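Home Explore Notifications Messages Lists Profile

Andri Baumgartner
28 Feb 2025

1/ Went to the public meeting on the Ruchti Street parking plan last night so you didn't have to. Four hours. The chairs were the stacking kind. A thread.

2/ Quick recap for anyone who has a life. The city of Zarnau wants to take out 31 parking spaces between the bridge and the old post office and put in a bus lane. The bus in question is the 4. If you've ever waited for the 4, you'll know why people were surprised to hear it needs a lane.

3/ The plan has a name now. It's called Flison. Each letter used to stand for something, but the woman from the transport office couldn't remember what the O was and asked us to look at the handout. The handout didn't say either.

4/ First speaker was the man from the carpet store. He said his customers can't carry a carpet on a bus. Fair. He then said it eleven more ways. Also fair, I guess, he'd waited in line.

5/ Second speaker wanted to know why the street was dug up in June for the water main, patched, dug up again for cable, patched, and is now going to be dug up for a bus lane. The answer was that those are three different budgets. You could hear the whole room breathe out through its nose. 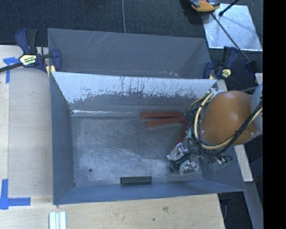 6/ Then we got to the petition. 1188 signatures against. The council's own survey got 3000 replies, and the summary says people were "broadly open to change." I asked what the question was. The question was "Are you open to change?"

7/ To be clear, I'm for the bus lane. I take the 4 to work. Most mornings it sits behind a delivery van outside the bakery while the driver of the van buys a roll. I have watched this man choose a roll. He takes it seriously.

8/ But if you're going to do it, do it properly. The lane as drawn stops right before the Dreven intersection, where the buses get stuck, and picks up again on the far side, where they don't. When somebody pointed this out we were told the intersection is "phase two." There's no date for phase two.

9/ Best speaker of the night was Fadime Yazıcı, who has the tailor shop on the corner. She said she doesn't mind losing the spaces out front, she minds that the loading zone moves to the other side of the street with no crosswalk. She brought a map. She had drawn the crosswalk on it. It took her two minutes and she sat down.

10/ The chair thanked her and said crosswalks belong to another department. That department was in the room. He waved.

11/ There was a long bit about bollards. Fixed ones are cheaper, the ones that go up and down let the fire trucks through, and the fire department would like it known that they have asked for no bollards at all. I went out for a coffee and when I came back it was still bollards.

12/ Someone asked whether the lane would be in force on Sundays. The 4 doesn't run on Sundays. The lane will be in force on Sundays.

13/ What happens next — the council votes in June. Written comments are open until then, and you can hand them in on paper at city hall or use the online form. The form logs you out while you're typing, so write it somewhere else first and paste it in.

14/ If you only write one line, make it the crosswalk. It's a can of paint and a sign, and kids from the Dreven side cross there on the way to school.

15/ Several of you are asking if the carpet man was ok. He was fine. He got a ride home, he'd parked on Ruchti Street and they'd ticketed him.

16/ And yes, I took the bus home. Twenty minutes late. The driver said there'd been a lot of cars parked near city hall, some kind of meeting.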